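Informe de avance – Programa de agua y hábitos de consumo en centros de día
Periodo: hasta el cierre de agosto
Entidad ejecutora: Asociación Zirndale
Destinatario: Fondo Eltutness, a la atención de Aatos Toivonen

1. Estado general

El programa sigue el calendario aprobado, con un retraso en la parte de compras que se explica en el punto 3. En este periodo se han registrado 3.213 asistencias a las sesiones de tarde, repartidas entre los centros de la zona norte y el de Jidau. Las personas mayores inscritas son 479, de las cuales 387 han completado la ficha inicial de hidratación. Las fichas que faltan corresponden casi todas a altas de julio y agosto.

El horario de las 17:00 ha funcionado mejor que el de mañana, que coincidía con fisioterapia. Se propone mantenerlo hasta diciembre.

2. Sesiones y materiales

El taller se ha reducido a una hora. La primera parte es una charla corta sobre señales de deshidratación y medicación diurética; la segunda es práctica y se hace en grupos pequeños. Las auxiliares pidieron que la hoja de registro tuviera letra más grande y ya se ha cambiado. También se eliminó la casilla de infusiones, que generaba dudas y se rellenaba de forma distinta en cada centro. 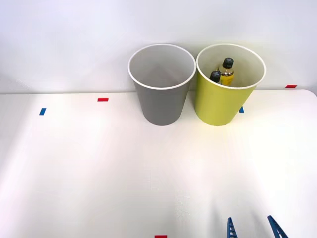

El registro de consumo por persona es lo que más trabajo ha dado. Al principio se anotaba al final de la tarde y de memoria, y los datos no servían para comparar semanas. Ahora cada auxiliar apunta en el momento y entrega la hoja antes de cerrar. Para distinguir las tomas se usan vasos de papel de dos colores, el gris para el agua sola y el verde amarillento para el resto de bebidas, y con eso las correcciones posteriores han bajado bastante. En Jidau todavía se mezclan hojas de los dos turnos – se revisará con la coordinadora en septiembre.

3. Incidencias

La furgoneta Honda que hace el reparto entre centros estuvo 2 semanas en el taller. Durante ese tiempo el material se llevó en coches particulares y se abonó el kilometraje con cargo a la partida de transporte, que queda casi agotada. La compra de dispensadores se ha aplazado porque el proveedor cambió las condiciones de entrega. Hay un segundo presupuesto pedido.

4. Próximos pasos

Completar las fichas pendientes, cerrar la compra de dispensadores y preparar la sesión para familias. Se solicita autorización para pasar a transporte el remanente de imprenta. El detalle económico se envía en hoja aparte.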